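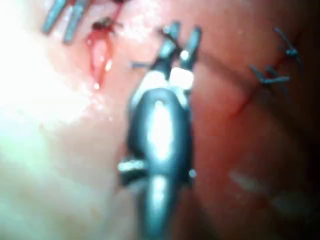 Ticket: Kelletti label printer skips every other label
Opened by: Hawi Birhane
Status: closed

Hi all, me again with the supply room printer! It's the Kelletti one that does our shelf labels. Since we switched to the new rolls from Jumilmont it prints one good label, spits out a blank, prints another good one, and so on. I have 1000 labels to get through before the end of February and at this rate I'm throwing out half a roll every time.

What I've tried so far

1. Turned it off and on (of course). Same thing.

2. Cleaned the sensor with a dry cotton swab. There was a fair bit of gunk on it, so I got my hopes up – no change, though.

3. Put the old roll back in. It printed perfectly, but there were only a few labels left on it, so I stopped there. I used them up on the suture drawer.
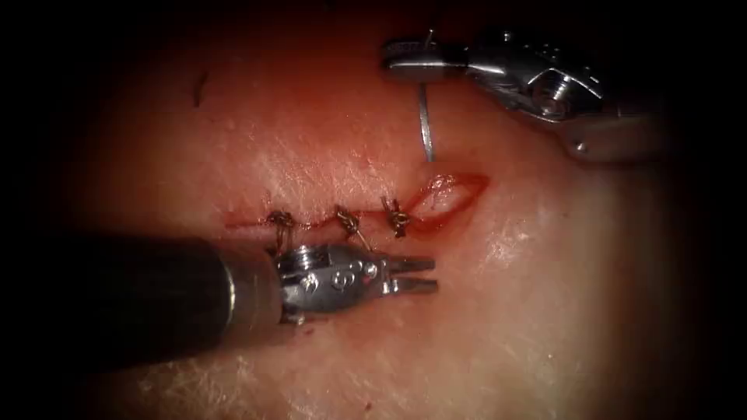
4. Ran the calibration from the front panel. It fed three blanks, blinked orange and went right back to skipping.

Reply from Berhanu Sisay, 10:40 a.m.

Hey Hawi, thanks for trying the old roll, that helps a lot. The Jumilmont rolls have a smaller gap between labels, and I'm betting the Vorkora label software is still sending the old page length. Could you open the printer settings there and tell me what it says for label height and gap? Please don't run the calibration again until we've looked at that.

Update from Hawi

OK, found it! Gap was set to 3 mm and the box for the new rolls says 2. I changed it, saved, printed a test... still a blank after every label. Then I noticed the little drop-down underneath was on "continuous" and I'm pretty sure I never touched that. Switched it to "gap", restarted the software and did a run of 100. Not one blank in there!

The text sits a hair too far left now, but I can live with it.

Reply from Berhanu

Great! For the text, try moving the left offset up one notch. I've saved your settings as the default on the Son workstation too, so it shouldn't start skipping over there. Closing this one, just reopen it if the blanks come back.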